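Print this page
E-mail this page

Lisix G2 Two-Finger Gripper: Bench Notes for Buyers

Page updated 3/26/23

The Lisix G2 is an electric two-finger gripper for small arms. We stock it alongside the Indari parallel gripper and the Faner soft-finger set, and customers ask which one to buy for mixed household objects. These notes cover what we found when we ran the G2 on our own table. They replace the short comparison we put up last June.

Yao-tsung Kao set up the trials and wrote the grasp scripts. The objects stayed the same throughout: vegetables in a wicker basket, a ribbed cup, a pan with a blue handle, and a bunch of red tulips. The tulips went in at the request of a packing customer and ended up being the most useful object on the table. A bouquet is long, heavier at one end, and easy to crush. A gripper that holds a squash without trouble can still let a bunch of stems roll. 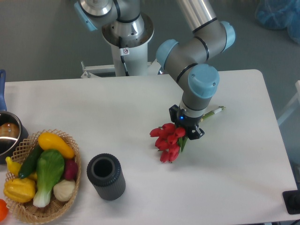 Grip force is set in software, from 1 to 15 on the controller scale. For stems we recommend starting at 2 and going up one step at a time. At higher settings the fingers bruise the outer stems before they add any real hold on the inner ones. The Indari has only low, medium and high, and its low setting was already too firm for flowers. The Faner fingers were the gentlest of the lot, but the bunch swung when the arm changed direction.

Where you grip matters as much as how hard. Close on the stems near the blooms and the weight stays near the wrist. Close near the cut ends and the head drops as soon as the bunch leaves the table. We got the best results with the wrist pointing down and the bouquet held across the fingers - the arm can then come in low and set it down without dragging the petals.

The cup was easy for all the grippers. The garlic and the onion were harder, as the basket rim gets in the way of a wide finger. If most of your picks come out of baskets or bins, order the narrow fingertips (part 161). They fit the G2 only.
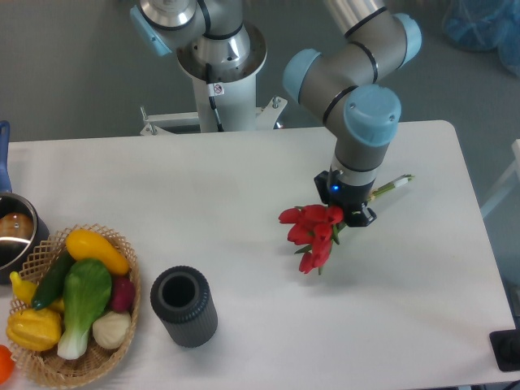
Camera placement took longer to sort out than the gripper did. With a view from above the table, the gripper body hides part of whatever it is holding, and a long object shows up on either side of it as separate pieces. The Kwan controller lets you save a view of the object before the fingers close and keep using that during the move. Turn this on for anything longer than your fingers are wide. It is off by default.

A matte white tabletop worked well for us. Shadows are soft on it and the detector rarely took one for an object. A shiny pan is another matter, and we had to mask the rim by hand.

What is in the box

Gripper, wrist collar, standard fingertips, cable, mounting screws, printed quick-start sheet. The Kwan controller is sold separately. Narrow fingertips are sold in pairs.

Ordering

Order number for the gripper is 3237. Please tell us which arm you have so we can send the right collar. Returns are accepted on unused units only - fingertips that have been mounted can't be returned.

The grasp scripts are free to customers. Ask for them when you order, or write to Yao-tsung Kao through the support form with your order number.

Print this page
E-mail this page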